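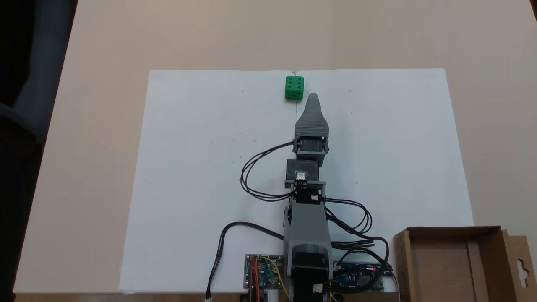
Vetulum, the little arm
Posted 2020-06-18

Welcome back to the arm pages! For anyone new, Vetulum is a small robot arm I've been printing and wiring at home and at the Troncoso workshop, depending on which place has a free table and which one has my good screwdriver. This is the third page in the series. The first two were mostly me printing brackets and complaining about brackets, so feel free to skip them.

The job right now is picking up a die. I know, I know, it's a cube, how hard can it be? Well, it's small, the corners are rounded, and the gripper comes in at a slant if my shoulder numbers are even a little off. I picked a green one so I could find it again on the white paper (and on the floor, which is where plenty of my test objects have ended up).

A few captions' worth of notes, for the people who write in and ask:

The paper. Best upgrade of the whole build and it cost me nothing. I draw a faint pencil line down it and use that to line things up, then swap the sheet when it gets grubby. I tried a cutting mat back in May and all those printed grid lines drove me nuts.

The gripper. Printed in gray like the rest, with ridges across it. My earlier version was smooth and I never liked it. The tip tapers down so I can get it in close beside something small without bumping it first. I'm still fiddling with the shape and there's a new one waiting in the print queue.

The wiring. Yes, it's loopy. I leave slack around the upper servos on purpose, so please stop emailing me about zip ties! I did try bundling everything up tight once and pulled a plug out on the first big swing. Sleeving may happen when the arm stops changing every week.

The boards. They still just sit on the table next to the base, one on each side, with the jumper wires out in the open. I keep meaning to print a tray for them. I have drawn that tray 3 times and hated it 3 times.

The base. The motor down there is the one part I haven't touched since page one (knock on wood). Everything above it has been apart more often than I'd like to admit, and the wrist bracket is on its second redesign.

Settings, for those following along at home: I run it slow, with a pause of 2 seconds before the gripper closes, and I do 10 tries before I let myself change anything. That last rule is the hardest part of the hobby, let me tell you.

Next up is a proper base plate and maybe a second die in another color. If you want the print files, they're in the Grerndale folder linked from the main page, and the wrist bracket is the one marked "use this one".

Back to all albums | Older: Vetulum, brackets again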